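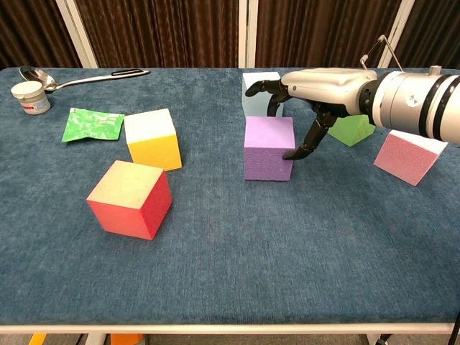 Moving my small server from one big machine to three little ones

30 Jul 2024

Since January I am running all my home services on one old desktop computer. It stood under my desk, it made noise, and it had inside it everything I use: my notes, the family calendar, the photo backup and a small wiki which I call Oshima. All of them were living in the same operating system, installed one after another, and I was a little afraid of every update.

Last month the fear became real. I updated a database package for the wiki, and the calendar did not start any more. The two programs wanted different versions of the same library. I spent an evening repairing it, and then I decided that I must separate things properly.

What I wanted

My wishes were modest. Each service should have its own place, so that I can restart or delete it without touching its neighbours. I also wanted to make a copy of a service before I change it. And the electricity bill should not grow.

First I read a lot about virtual machines. I have used them at work for years and I trust them. But a full virtual machine for a calendar with four users felt too heavy to me. The old desktop has 16 GB of memory, and each guest system wanted its share even when it was sleeping.

So I bought second-hand office computers, the small flat kind, 3 pieces, and I gave them names: Pumo, Praro and Jarnideo. Pumo has the database and nothing else. Praro runs the wiki and the calendar, each in a container. Jarnideo keeps the backups and has the largest disk.

The first weekend

The installation of the system was quick. The network was slow work. I wanted fixed addresses for all machines, and I wrote the same address in two configuration files. For one hour I believed that Praro had a broken network card. Please check such things before you order a new card, as I almost did.

Moving the notes took 10 minutes. Moving the photos took the whole night, because there are 450 GB of them and I had forgotten that one of my cables is very old and supports only the slow speed.

The calendar was the most difficult. Its data was in a folder which the container could not write to. The message in the log said only "permission denied" and the name of a file I had never seen. The user inside the container had a different number than the user outside. When I changed the owner of the folder, it started at once.

How it is now

The machines together use up to 60 watts when all of them are busy, and much less at night. I have not measured the old desktop with the same meter, so I can not give you a fair comparison.

Every night Jarnideo collects a copy from the other two. I have tested the restore for the wiki and for the notes. For the photos I did not do it yet, and I know that I should.

One thing I still do not like: the passwords for the services are in plain text files. They are readable only for me, but I would prefer something better. I have started to read about secret storage, and most of what I find is made for companies with many servers. If you have a simple solution for a home with a few machines, please write to me, the address is on the contact page.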